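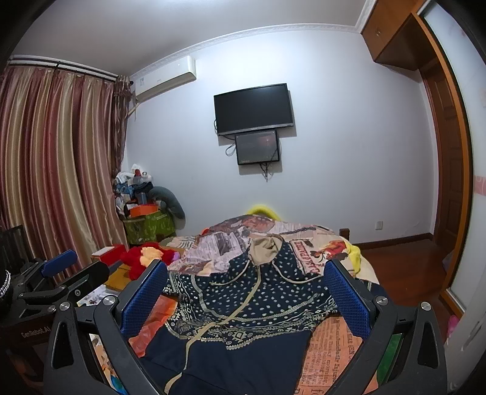

Hoodie on the bed, gripper either side of it. Second one just in view on the left.

**Open day at Skovton – who went?**

**medatau_mike** wrote:

Back from the open day, quick write up before I forget it all. Main thing was the folding demo. Hand-held grippers, blue pads on the fingertips, you squeeze and the fingers close. Person does the job by hand, the recording goes off to train the arm. Lorna Rivera did the talk, Aiguo Su ran the demo. Queue was silly, 50 mins. Worth it though.

**tuldale_rob** wrote:

Went in the morning. Enjoyed it but came away thinking where was the robot? Stood in line to watch a person fold a hoodie with tongs.

**medatau_mike** wrote:

The arm was in the other hall, by the tea stall. Did you not go through?

**tuldale_rob** wrote:

Went through, it was switched off. Sign said back at 3. Had a bus.

**RPagano** wrote:

Rebecca Pagano here, was helping on the Anghel stand so a bit biased. Arm ran all afternoon. Did tea towels fine, T-shirts mostly. Hoodies no. The hood flops back over whatever you just folded and then it grabs both layers.

**zmao** wrote:

Hoods are horrible. Drawstrings as well, they end up under a pad and the whole thing gets dragged sideways. We tie them off at work before anything goes near the machine.

**tuldale_rob** wrote:

Tying them off is cheating isn't it. My kids dont tie theirs off before they go in the wash.

**zmao** wrote:

Depends what you're testing. If it's the fold, tie them. If it's the whole job, leave them loose and expect a bad week.

**Rigoberto M** wrote:

Did anyone ask how many goes it needs? Lorna said 200 for one kind of garment, I thought I heard 100 earlier on.

**RPagano** wrote:

100 was towels. 200 for anything with sleeves. And that's per person recording, everyone folds differently.

**medatau_mike** wrote:

I had a go. Harder than it looks – you can't feel the cloth at all, so you pinch too hard and lift the bedding with it. Sleeves in first, then bottom up, hood last. Aiguo does hood first. We did not agree.

**Rigoberto M** wrote:

Hood first. Always. Flatten it down then it's just a jumper.

**medatau_mike** wrote:

Then it springs open when you do the sleeves!! Tried it twice.

**tuldale_rob** wrote:

Patterned bedspread under it too, busy prints everywhere. Does that not confuse the thing?

**zmao** wrote:

It's harder, yes. Plain table is easier but then it falls over the minute you take it to somebody's house. I'd take the messy bed.

**tuldale_rob** wrote:

Fair enough. Still want to see the arm do it.

**RPagano** wrote:

Next one is August, same place. Arm will be on from opening, I've asked. Parking is round the back, the front fills up early.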